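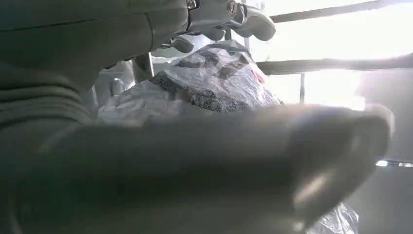
Wrist camera view, gripper over a bagged dark patterned item.

Tondik wrist camera and gripper kit

The Tondik kit is a two-finger gripper with a small camera fixed at the wrist, sold as parts for builders who already have an arm running at home or in a shared shop. It fits arms with the Runari flange pattern. Other flanges need the Fogh adapter plate, sold separately.

In the box
Gripper body, assembled
2 fingers, molded, grey
Camera and bracket
Cable, 300 mm
Screw set and hex key

Not included: arm, power supply, controller.

Mounting
Bolt the body to the flange first and leave the camera bracket finger-tight. Run the cable along the outside of the last joint with slack for a full turn of the wrist. Tighten the bracket once the cable is tied down. If the near finger covers the lower part of the view, that is normal for this bracket. Focus is fixed and the finger stays blurred.

Clear film
Bagged goods are harder to pick than boxed ones. Crumpled film throws highlights that move with the wrist, and a window behind the work makes them worse. Lock the exposure before recording – auto exposure hunts when bright glass enters the view. Start with the grip limit at 100 in the Kama driver and raise it in small steps.

Driver
Kama 2 or later. The September release added the exposure lock. Older configuration files load but ignore it.

Price: 1,260 per kit, adapter plate extra.
Spare fingers are sold in pairs.

Page revised December 2023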